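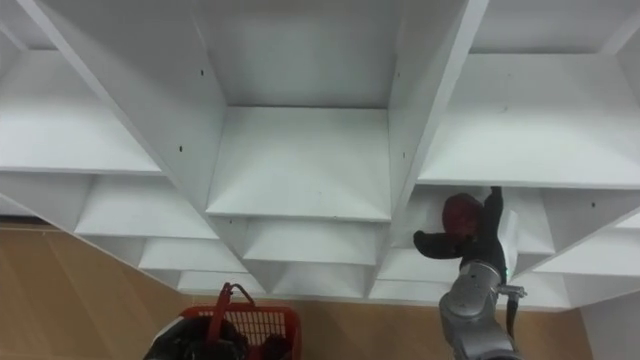

White cube shelving, looking up from below

How to report a theft from a small shop
By Godelieve Van Rooij

I ran a gift shop in Ronska for longer than I like to admit, and in that time I made more police reports than I ever expected to. The first one was a mess. I tidied up before anyone came, I gave the wrong time, and I recorded over my own video a week later without realizing it. So let me walk you through it the way I wish somebody had walked me through it, with a cup of tea in hand if possible.

Before you touch anything

If the person is still in the shop or just outside, or if anyone has been threatened or hurt, call the emergency number right away and stay put. Please don't chase anybody down the street, however cross you are (and you will be cross!). Lock the door once it's safe, and turn the sign to closed.

If you've come in to find that things went missing overnight, step back out and call from the sidewalk or from a neighbor's. Then leave the place alone until you've been told you can clean up. I know how strong the urge is to sweep up the glass, but the broom can wait.

Write it down while it's fresh

Take a sheet of paper and write what you remember before you talk it over with the staff. Once people start comparing notes, everybody's memory drifts toward whoever speaks with the most confidence, and in my shop that was always me. Have each person write their own page, covering:

Where they were standing
What they saw and heard, in plain words
Clothing, shoes, bags, and any way of walking or talking that stuck with them
Which way the person left, and whether on foot or in a vehicle

Put down the words that were spoken, rude ones included. If you aren't sure of something, write that you aren't sure.

Save the video

My old recorder was a Follosix, and it wiped itself every 7 days. Yours will have its own habit, so look that up tonight, even if nothing has happened to you. Copy everything from well before the theft to well after it, and make 2 copies, one for the police and one for your drawer. Check the recorder's clock against your phone and write down the difference. Mine was still on winter time in May, and it caused no end of confusion.

Add up what's gone

Go through your stock records and make a plain list with the item, how many, and what you paid. Keep cash on a line of its own. When Verstraete, the bakery next to us, was broken into on a Sunday, they had $300 missing from the till and $2,000 worth of damage to the door and the oven room, and the repair bills turned out to matter far more to their insurer than the cash did. Keep every receipt, including the one for the locksmith.

Making the report

Bring or send your list, the written pages, and the video. Ask for the report number and the officer's name, and write both on the inside cover of something you won't lose. I used the Brorkimero order book, as it never left the counter.

If you remember something later, call back, quote the number, and ask for it to be added. I once rang up over a blue umbrella, feeling very silly, and the officer was perfectly nice and took it all down.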